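The Arm in Bay Four

The Honby workshop is a former dry cleaner's with a roll-up door and one good heater. Members pay $36 a month for a key and a shelf. The back corner, Bay Four, has belonged since July to a project called Plellent, a homemade robot arm meant to pick small boxes off a floor and put them away.

Money went mostly into the joints. The group bought six used gear motors from Carrasco, a surplus dealer two towns over, and paid $80 apiece for the three big ones. The links are aluminum tube. The gripper is printed, with two flat fingers driven by a single screw, and it is on its fifth version. Earlier ones cracked at the base of the left finger, always in the same spot, until the wall there was made thicker.

Wiring took longer than anyone planned. The first harness ran outside the elbow and caught on the bench vise. The second runs through the tube and has to be pulled out whole to change a connector. There is talk of a third.

Most evenings now, the motors stay off. The builders practice in a simulator on an old desktop PC, using a room model that one member drew for a game she never finished – hence the stone wall. The control program, named Dukomham after a misspelled folder, sends the same commands to the simulated arm as to the real one. A bad grasp on the screen costs a few seconds. A bad grasp in Bay Four has already cost a finger and a desk lamp.

The log stands at 3,213 simulated attempts. In the last batch, the arm got hold of the box 56 percent of the time. Misses come mainly when the box is tilted or close to furniture, and the fingers arrive at the wrong angle. The next change is to the wrist, which will turn before the arm comes down. After that, the group wants to run the same test on real concrete, with a real box – and the lamp moved to another bench.

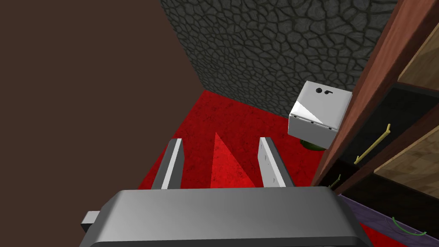
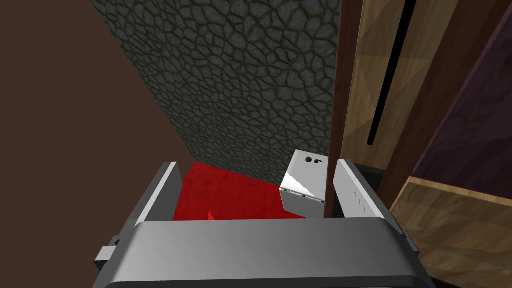
Two views from the simulator, both with the gripper open over the red floor and the white box near the wooden furniture.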